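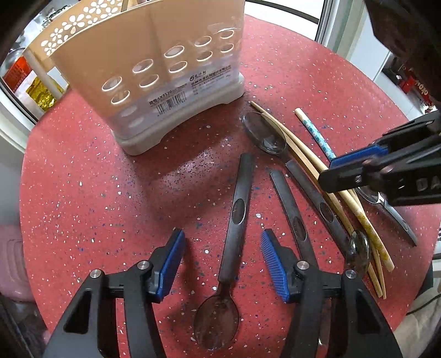

Quanto preciso separar para montar em casa uma bancada de treino com garras manuais?

Conte primeiro as garras e depois acrescente pelo menos 15% para tudo o que fica em volta delas: utensílios, suportes, borrachas de reposição, cabos e iluminação. A mesa normalmente já está em casa e sai de graça.

Esse é o resumo. Agora vem a parte divertida, porque montar a lista de compras de uma bancada dessas é quase tão gostoso quanto trabalhar nela! Eu comecei fazendo tudo ao contrário, comprei primeiro os acessórios bonitos e fui descobrir depois que faltava tomada. As dicas vão na ordem em que eu faria hoje.

Escolha a tarefa antes do equipamento

Antes de abrir qualquer loja, escreva numa folha o que as garras vão fazer. Guardar talheres? Dobrar panos? Fechar potes? Cada tarefa puxa uma lista diferente, e uma garra ótima para pegar um pote pode sofrer com um hashi fininho deitado na mesa.

Eu adoro a tarefa dos talheres. Colheres e hashis soltos na mesa, um escorredor de plástico com divisória por dentro, e pronto, tem trabalho para uma tarde inteira. Custa pouquíssimo, cabe em qualquer canto e tem dificuldade de sobra - pegar uma colher pelo cabo e deixá-la de pé num compartimento estreito pede mais jeito do que parece.

Faça o teste com a própria mão, só com o polegar e o indicador. Se você trava ali, anote onde travou. É nesse ponto que a abertura e o formato dos dedos da garra vão fazer diferença, e é isso que você vai procurar na ficha técnica.

A lista em duas colunas

Divido a folha em "já tenho" e "falta comprar". A primeira coluna fica surpreendentemente comprida. Na minha entraram a mesa, os hashis (de vários jogos, um deles já sem par), as colheres, o escorredor, duas extensões e uma luminária de pé que vivia esquecida no quarto.

Na segunda ficaram só as garras, as borrachas, um carregador melhor e cartões de memória. Fiquei tão animada com o tamanho dessa coluna que quase comprei um suporte articulado só para comemorar. Resistam!

Uma coisa que recomendo muito é anotar ao lado de cada item se ele volta para a cozinha no fim do dia. Talher que volta para a gaveta tem que ser lavado antes e depois, e aí vale separar um jogo velho só para a bancada. Colher riscada serve perfeitamente.

Uma garra ou duas?

Se o dinheiro só dá para uma, compre uma boa e comece. Com ela já dá para pegar, levantar, mudar de lugar e soltar dentro do suporte. A segunda entra quando a tarefa pede para firmar o escorredor de um lado enquanto o outro trabalha, ou quando dois objetos precisam se mexer ao mesmo tempo.

O erro que vejo com frequência é gastar tudo em duas garras de uma linha mais simples e não sobrar nada para borracha, cabo e suporte. A bancada fica parada na primeira peça gasta. Eu prefiro mil vezes uma garra funcionando a duas esperando encomenda.

Se for comprar as duas, compre do mesmo modelo e, se puder, na mesma encomenda. Parafusos iguais, borrachas iguais, uma chave só para tudo. Comprei as minhas borrachas de reserva da Hunden e deixo o pacote dentro de um pote com tampa, junto com a chavinha dos parafusos. Antes disso a chave sumia toda semana. 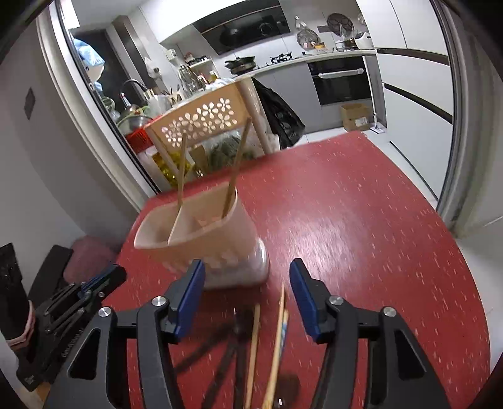 O espaço também entra na conta, mesmo sem nota fiscal. Deixo 90 cm livres do lado em que a pessoa fica em pé, para dar passo para trás sem bater em cadeira, e empilho os banquinhos encostados na parede. Meça com a trena antes de comprar mesa nova! Muita gente troca a mesa e o problema era só o carrinho da despensa estacionado no lugar errado.

Mesa redonda funciona bem para isso. Dá para chegar por qualquer lado e duas pessoas não ficam se acotovelando num canto. Já o tampo salpicado, com pintinhas claras, divide opiniões: eu gosto muito, mas quem trabalha com objetos miúdos e claros talvez prefira forrar com um pano liso. Um pano de mesa custa bem menos que um tampo, então experimente o pano primeiro.

Preços que anotei

Anotem os de vocês também, no dia em que pesquisarem, com o nome da loja do lado. Preço de peça muda bastante e a memória da gente é otimista demais.

Jogo de borrachas de reposição, na Gestar: R$ 169. Achei caro na primeira vez, mas vem com os parafusos e dura bastante se você limpar direitinho.

Utensílios de treino, no bazar Maldonado: gastei quase R$ 100 e saí de lá com colheres, hashis e um escorredor extra. Leve sacola, que os cabos compridos furam as fininhas.

Para as garras eu não dou valor aqui, a variação é grande demais de um modelo para outro. Peça o orçamento por escrito e confira se ele inclui cabo, fonte e suporte da câmera. Quando pedi o meu à Vukine, o suporte vinha numa linha separada, lá embaixo, e eu só vi na segunda leitura.

Perguntas para fazer ao vendedor

A borracha dos dedos é vendida avulsa? Essa é a primeira, sempre. Se a resposta for "só com a peça completa", refaça a conta do ano.

Quanto tempo leva para chegar uma peça de reposição? Peça o prazo até a sua cidade, já com o transporte, e desconfie de "chega rapidinho".

Quanto pesa o conjunto montado, com câmera e tudo? O peso da ficha costuma ser o da garra pelada. No pulso, depois de meia hora, a diferença aparece. Se a loja deixar segurar o equipamento, segure por alguns minutos enquanto conversa, em vez de só levantar e devolver.

Que ferramenta abre as articulações? Se for chave comum, ótimo. Se for uma especial, coloque duas na lista.

O que a garantia cobre quando a garra cai? Vai cair. Um tapete velho embaixo da mesa ajuda bastante nesse dia.

Onde dá para economizar sem dó

No objeto de treino, sem dúvida. Sobras da cozinha são perfeitas, e a mistura é até melhor do que um jogo todo igual: colher de plástico meio transparente, colher escura, hashi liso, hashi estampado. Cada um escorrega de um jeito e você aprende muito mais sobre o equipamento que comprou.

No suporte também. Um escorredor de talheres furadinho, desses de plástico, faz o serviço. Olhe só duas coisas na loja: se ele tem divisória por dentro e se fica firme quando você encosta um dedo na borda. Modelo leve demais anda pela mesa. Em casa, resolvo com um pedacinho de manta antiderrapante embaixo, a mesma de forrar gaveta.

E na organização, nem se fala. Caixa de papelão para o que está aguardando, cesto para o que já foi usado, saco plástico para embalagem que talvez precise voltar para a loja. Guardem as embalagens até o fim do prazo de troca!

Onde eu não economizaria

Cabo e carregador. Cabo duro puxa a mão para o lado e cansa, cabo curto limita a mesa inteira. Compre do comprimento que precisa mais uma folga e prenda a sobra num gancho, longe da quina da mesa.

Luz é outro item em que vale caprichar um pouco. Se a janela fica atrás da bancada, a claridade muda o dia todo, e uma luminária do lado oposto deixa tudo mais parejo. Antes de comprar uma nova, teste a que tem em casa em duas ou três posições. A minha foi parar do lado direito, um pouco acima do ombro, e dali não sai mais.

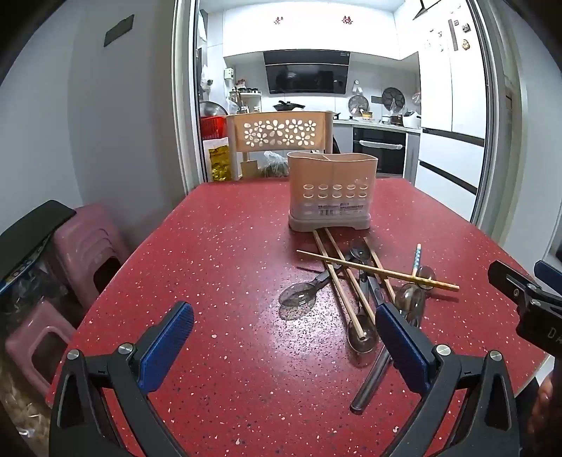 Depois da compra vem a manutenção, que merece uma linha própria no orçamento. Passo um pano úmido nas borrachas no fim de cada sessão, sem produto, e deixo secar abertas. As ranhuras juntam farelo e gordura, principalmente se a bancada fica pertinho da cozinha, e uma escova de dentes macia resolve em um minuto. Borracha limpa segura melhor e demora mais a ser trocada, ou seja, é dinheiro que fica no bolso.

Os parafusos das articulações eu confiro antes de começar. Só encosto a chave e vejo se algum gira à toa. Apertar demais é pior do que deixar como está: a garra fica pesada para fechar e você acaba fazendo força com o polegar.

Um caderninho pendurado perto da mesa ajuda demais a planejar a próxima compra. Anoto a data da troca de cada borracha e qualquer coisa estranha, tipo "dedo esquerdo raspando" ou "colher escura escapou várias vezes". Quando chega a hora de encomendar, o pedido já está praticamente escrito.

Em que ordem comprar, se for aos poucos

Primeiro mês: a garra, o cabo certo e o jogo de borrachas de reserva. Os utensílios saem da sua gaveta.

Segundo mês: suporte melhor, manta antiderrapante, luminária (se a sua não der conta). Nessa altura você já sabe o que incomoda e compra com muito mais certeza.

Do terceiro em diante: a segunda garra, se a tarefa pedir. E aqui vai um conselho de quem se empolga fácil - espere até ter anotado no caderno pelo menos três momentos em que ela fez falta de verdade. Se eles não aparecerem, use o dinheiro em objetos novos e invente outra tarefa. Tampas e potes são uma delícia de treinar, e toda cozinha tem um armário cheio deles.

Dois lembretes rápidos

Avise quem mora com você sobre os horários da bancada, principalmente se ela ocupa a mesa das refeições. Aqui a mesa é liberada às 18h e tudo tem que caber num cesto só. Esse limite já me segurou em várias compras: se não cabe no cesto, fica para depois.

E some o frete logo no começo da pesquisa. Peça pequena com frete alto é o que mais estraga planilha. Eu junto borrachas, parafusos e cabos num pedido único e deixo a lista aberta no celular até ela encher.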